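Timesby repair and swap evenings back in January – new hall, longer hours

FOR IMMEDIATE RELEASE

Timesby's free repair and swap evenings start again in January, this time in the old drill hall on Loltuta Street. Doors 7pm, every Wednesday. No booking, no charge, bring what's broken.

The evenings are run by Tultum, the household reuse group set up by Lavanya Amin and Nivaldo Seixas. Last winter they were held in the library annexe, which closes at 8. The drill hall stays open until 22.00, so there'll be time for the longer jobs – lamps that need rewiring, coats that need a whole new lining, chairs with a leg gone.

"People were queueing down the stairs with toasters," said Lavanya Amin. "We had to send a few home with the thing still in the bag. I hated that. Two extra hours makes a big diference."

What's on offer: small electricals, clothes and curtains, wooden furniture that one person can carry, bicycles (brakes, punctures, gears, not frames). Sewing is with Silvana Moura, who learnt tailoring in Guimarães and taught evening classes there before moving to Timesby. Bikes in the side room, please use the yard door. Wheels are muddy and the floor is newly sealed.

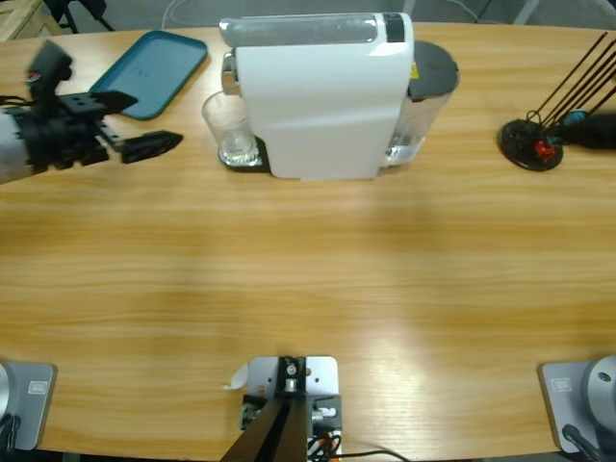
What happens if something can't be mended on the night? You can take it home again, or leave it with Tultum to be stripped for parts, and you'll get a ticket so you can change your mind up to the following week.

The swap shelves are open to everyone, whether or not you've brought a repair. Crockery, books, jigsaws, children's shoes in good condition. Clean please. No mattresses, no car seats, no paint. Anything still on the shelves at closing goes to the next session, then on to the charity shops in town.

New this year, a 20-minute lesson at the start of each evening. First one is changing a plug and checking a fuse. After that darning, then sharpening kitchen knives (adults only for that one). Mirela Paiva is putting together the rest of the list and would like suggestions, especially from anybody who knows about clocks.

"I've got a mantel clock that's been silent since my aunt died," she said. "So I'm asking partly for myself."

Tultum also needs menders. Some experience helps but you don't have to be in the trade. Electrical items are all safety tested by a qualified person before they go back to there owner. Tools are provided, though most people prefer their own screwdrivers. Travel costs inside Timesby are paid back on the night.

Tea, coffee and soup from 7. Step-free entrance on the yard side. Parking is tight – the bus stops opposite.

Press are welcome at the first session. Please let us know beforehand if you want to film, as some visitors would rather not be in shot.

ENDS

Press contact: Adalberto Bezerra, Tultum, Timesby. Interviews with Lavanya Amin and Nivaldo Seixas can be arranged, afternoons best.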